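Otora Molton-Tischauflage im Test: viel Versprechen für ein Stück weißen Stoff

Getestet: Tischauflage weiß, runde Ecken, umkettelt
Gekauft bei: Jestmont, selbst bezahlt
Im Gebrauch: seit Mai

Ich gebe zu, dass ich Tischunterlagen bisher für eine Erfindung gehalten habe, mit der man Leuten ein zweites Tuch verkauft, die schon ein erstes haben. Meine Großmutter hatte eine, die roch nach Schrank und rutschte bei jedem Sonntagsessen Richtung Fenster. Seitdem esse ich ohne. Der neue Tisch ist allerdings hell und leider auch empfindlich, und nach dem zweiten Rand von einer Teetasse habe ich dann doch gesucht.

Gelandet bin ich bei Otora, weil Jestmont die Auflage gerade auf Lager hatte und die von Runelden in der passenden Größe erst Wochen später gekommen wäre. Der Text auf der Banderole ist lang. Die Auflage soll den Tisch schonen, Geschirrklappern dämpfen, nicht rutschen, nicht fusseln, in der Wäsche die Form behalten und, das steht da wirklich, „die Tafel zum Erlebnis machen“. Ich bin schon zufrieden, wenn sie liegen bleibt.

Auspacken und erste Wäsche

Die Auflage kommt sehr klein gefaltet und sehr fest gepresst. Die Knicke sind entsprechend scharf, und der Hinweis „bügelfrei“ bezieht sich offenbar auf einen Zustand, den man erst herbeiwaschen muss. Bei mir hat es 2 Wäschen gedauert, bis die Faltkanten so flach waren, dass ich sie unter einer dünnen Decke nicht mehr gesehen habe. Wer am selben Abend Gäste hat, sollte das Bügeleisen bereitstellen. Ich habe beim ersten Mal mittlere Hitze genommen, das ging gut.

Ein leichter Geruch nach Lager war da, nach dem ersten Waschgang war er weg. Fusseln fand ich nach der ersten Wäsche im Trocknersieb reichlich, danach kaum noch. Den Trockner erlaubt das Etikett auf niedriger Stufe. Ich hänge sie inzwischen lieber auf, weil ich dem Versprechen mit der Formstabilität nicht traue. Nach 9 Wäschen ist sie in der Länge um 2 Zentimeter eingegangen. Das ist weniger, als ich befürchtet hatte, aber „behält die Form“ ist etwas anderes. Wer knapp kauft, hat am Ende rundum einen sichtbaren Streifen Tisch. Also lieber eine Nummer größer nehmen, wenn die eigenen Maße zwischen zwei Größen liegen.

Rutschfest? Kommt darauf an

Bei diesem Punkt war ich am skeptischsten, und ganz falsch lag ich damit nicht. Liegt die Auflage allein auf dem Tisch, hält sie ordentlich. Man kann einen Teller darauf drehen und sie bleibt, wo sie ist. Legt man aber eine glatte Decke darüber, dann wandert eben die Decke. Davon steht auf der Banderole nichts. Mit einer Leinendecke hatte ich kaum Ärger, mit der alten aus Satin musste ich während eines Essens dreimal nachziehen und habe sie dann weggeräumt.

Mein Tisch hat eine glatte, lackierte Oberfläche. Auf geöltem Holz mag das anders aussehen, das konnte ich nicht ausprobieren. Eine gummierte Unterseite hat dieses Modell nicht. Das hat den Vorteil, dass sich nichts ablöst und am Lack festklebt, was mir mit einer billigeren Unterlage von Sarkar einmal passiert ist. Die Reste habe ich mit Speiseöl und viel Geduld abgerubbelt.

Dämpfung und Hitze

Das Klappern wird leiser, ja. Ein abgestellter Teller macht ein stumpfes Geräusch, und Gläser klingen nicht mehr so hart. Dafür steht ein schmales Sektglas auf weichem Grund etwas wackliger als vorher, und wer gern beim Reden gestikuliert, wird das merken. Bei Hitze wäre ich vorsichtig. Eine Teekanne hat keine Spuren hinterlassen, ein Topf direkt vom Herd kommt bei mir weiterhin auf ein Brett. Otora schreibt „hitzemindernd“, was alles und nichts heißen kann. Eine Temperatur habe ich nirgends gefunden, weder auf dem Etikett noch im Beileger.

Flüssigkeit hält die Auflage übrigens nur kurz auf. Ein umgekipptes Wasserglas war schneller durch, als ich den Lappen geholt hatte. Als Schutz vor Rotwein würde ich sie nicht verbuchen.

Verarbeitung

Hier muss ich meine Vorurteile etwas zurücknehmen. Die Kante ist schmal und sauber genäht, und an den abgerundeten Ecken, wo es bei günstiger Ware gern Wellen schlägt, liegt sie flach. Einen losen Faden habe ich am Anfang abgeschnitten, seitdem ist nichts aufgegangen.

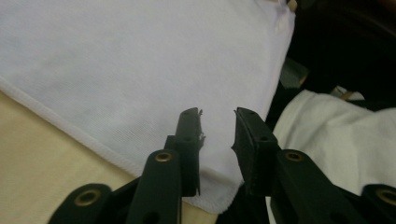
Abgerundete Ecke mit umlaufend genähtem Rand auf der hellen Tischplatte. Ein paar flache Falten sind noch zu sehen.

Die Oberfläche ist glatt und fein, fast zu fein, wenn man unter Molton etwas Flauschiges versteht. Wer die dicke, raue Sorte von früher sucht, wird sich wundern. Mir gefällt die dünnere besser, sie trägt unter der Decke nicht auf. Zur Not kann man sie auch allein liegen lassen, zum Frühstück mache ich das inzwischen meistens so. Kaffeeflecken gehen bei 60 Grad raus, Kurkuma leider nicht. Da ist jetzt ein gelblicher Schatten, über den ich den Brotkorb stelle.

Weiß ist sie übrigens wirklich weiß, ohne Blaustich. Auf einem cremefarbenen Tisch sieht man den Unterschied deutlich, und ich hätte lieber einen gebrochenen Ton gehabt. Den gibt es bei Otora nicht.

Was mich stört

Das Etikett ist groß und sitzt so, dass es bei mir immer an der Seite herauslugte, an der die Gäste sitzen. Abschneiden geht, dann fehlen aber die Waschhinweise. Die Maße auf der Banderole gelten vor dem ersten Waschen, was man erst im Kleingedruckten liest. Und der Preis ist für ein Tuch, das die meiste Zeit unter einem anderen Tuch verschwindet, schon recht selbstbewusst.

Fazit

Die Auflage tut ungefähr die Hälfte von dem, was auf der Banderole steht, und diese Hälfte macht sie ordentlich. Ränder von Tassen hat der Tisch seither keine neuen bekommen. Zum vollen Preis würde ich trotzdem erst bei Runelden nachsehen, im Angebot kann man zugreifen.

Wertung: 8 von 10 für die Verarbeitung, deutlich weniger für die Werbetexte.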